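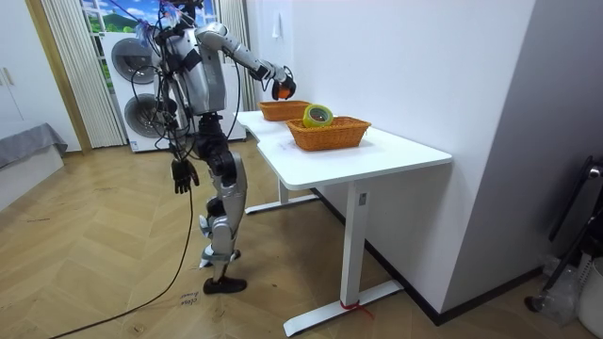 *The white standing desk with the two wicker baskets on top.*

I've been living with the Bineck standing desk since February, and I've put off writing this review twice, mostly because I kept changing my mind about it. My first draft was far too cross (I wrote it the evening I finished putting the thing together) and my second was far too kind. I think I've settled down now, so let me tell you how it has been, and then a little about the baskets, as several of you asked after those when I mentioned them last time.

The desk first. I ordered it from Gasstead, who sell it in white and in a gray I didn't care for, and it came in two boxes on two different days, legs before top. The instructions are all drawings, and they're good drawings right up until page 5, where you are meant to work out which leg is which by the position of one tiny hole. I got it wrong. I got it wrong again after that, and by then it was dark and I had a stiff neck. Give yourself an afternoon, put a blanket down if you have a wood floor like mine (the herringbone scratches if you so much as look at it) and have somebody hold the far leg while you tighten the near one. My neighbor Ruairi Gourlay came over and did that for me, and stayed for soup.

Once it's up, it's a lovely thing to use. The top is smooth and plain and wipes clean with a damp cloth, even after I left a ring of tea on it overnight. What sold me was the notch at the end, the L-shaped bit. I was sure I'd find it fussy, and instead it's where I end up standing most mornings – you can tuck yourself in and reach things on both sides without leaning. I sort mail there, I wrap parcels there, I've rolled out pastry there when the kitchen counter was full.

Now for the grumbles. The foot bars stick out farther than you'd think, and in a small room that matters. I've stubbed my toe on the near one more times than I'd like to admit, and slippers are no help at all. There is also a bit of wobble if you lean hard on the notched end. I wouldn't write by hand there, though typing is fine. And there's nothing at all underneath to run a cable along, which seems stingy when the desk costs what it costs. I tied a small red strap around the base of the front leg and have been quite pleased with it.

The baskets are wicker, from Dimivley, in a warm orange-brown that looks very well against the white. They're rectangular, with sides that flare out toward the top, and that flare is the best thing about them. You can drop something in from above without aiming much, and your hand comes back out without catching on the rim. I paid 18 dollars for each and would pay it again. They do shed a little at first, so take them outside and give them a good shake before you put them anywhere nice.

I did try a pair of Engelhardt canvas bins before these, and sent them back after 4 days. They slumped. Wicker holds its shape even when there's hardly anything in it, and on an open desk I think you notice that.

So would I buy the lot again? The baskets, yes, without a second thought. The desk, yes too, if you've got the floor space for those foot bars and a patient friend for the assembly. If your room is very narrow, measure the feet as well as the top before you order. Gasstead only list the size of the top on their page, and I wrote to them about it and got a nice reply, but the page hasn't changed yet.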